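Greenwood Hall Home | Hire | Premises | Inspections | Contact

Premises safety check, ground floor and entrance
Date of check: 8 August 2025
Checked by: Sibel Ersoy
Next check due: September

Marks used: OK, ACTION, or N/A. Comments go under the item they belong to.

1. ENTRANCE AND PORCH

1.1 Front step clear and edge strip fixed down: OK
1.2 Door closer shuts the door fully from any angle: ACTION
Comment: Stops short of the latch when let go from half open. Closing speed needs adjusting. Both screws on the arm are tight.
1.3 Entrance mat flat, no curled corners: ACTION
Comment: The corner nearest the radiator has lifted. Taped for now. The tape is not to be left beyond the next check.
1.4 Outside light working: OK

2. FLOORS AND WALKWAYS

2.1 Main room floor dry, no loose boards: OK
2.2 Corridor clear to full width: ACTION
Comment: 4 stacked chairs outside the store. Moved back inside during the check. Hirers to be reminded again.
2.3 Threshold strip between main room and kitchen: OK
2.4 Bags and personal items kept off walkways: OK
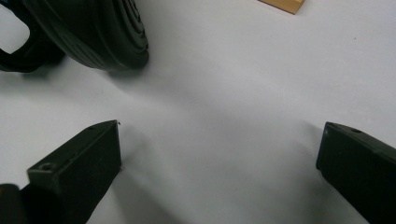
Manju Bhatia asked whether 2.4 should cover the side room as well, as the Clullon dance class changes in there and people walk through it to reach the fire door. She would like it listed separately, with its own mark.
Agreed. To be added as 2.5 from the next check.

3. FIRE SAFETY

3.1 Fire doors close and are not wedged: OK
3.2 Extinguishers in place, pins and tags present: OK
Comment: The bracket in the kitchen is a little loose on the wall. It holds, but use a longer fixing when the plaster is next repaired.
3.3 Alarm test, call point 8: OK
Comment: Heard clearly in the toilets with the doors shut.
3.4 Exit signs lit: ACTION
Comment: The sign over the side door is dim. Gratent to quote for a replacement fitting.
3.5 Route to assembly point clear: OK

4. KITCHEN AND WATER

4.1 Hot tap warning label present: OK
4.2 Water heater, visual check: OK
Comment: Fludance serviced it in the spring. Meter reading on the day 2,189.
4.3 Floor by the sink: ACTION
Comment: Vinyl seam has opened by 11 mm. It catches the front of a shoe when you turn from the sink to the worktop. Cover with a fixed strip, not a loose mat.
4.4 First aid box stocked and in date: OK

5. FOOTWEAR NOTICE

5.1 Notice displayed at both doors: OK
5.2 Wording readable and up to date: ACTION
Comment: The present notice says "suitable shoes" and leaves it there. It should say that shoes need a back or a heel strap, and a sole with some grip.
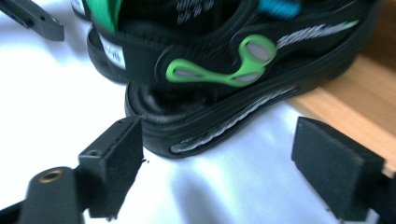
The same wording should go in the hire agreement, so that both say the same thing. Anyone moving tables or the staging should wear closed toes, and that line belongs on the store door.

6. ACTIONS CARRIED FORWARD

1.2 Adjust door closer. Sibel Ersoy.
1.3 Replace mat. Manju Bhatia.
3.4 Exit sign. Gratent, quote awaited.
4.3 Strip for vinyl seam. Before the kitchen is next hired out.
5.2 Reword notice. Draft to Manju Bhatia for checking.

Signed: S. Ersoy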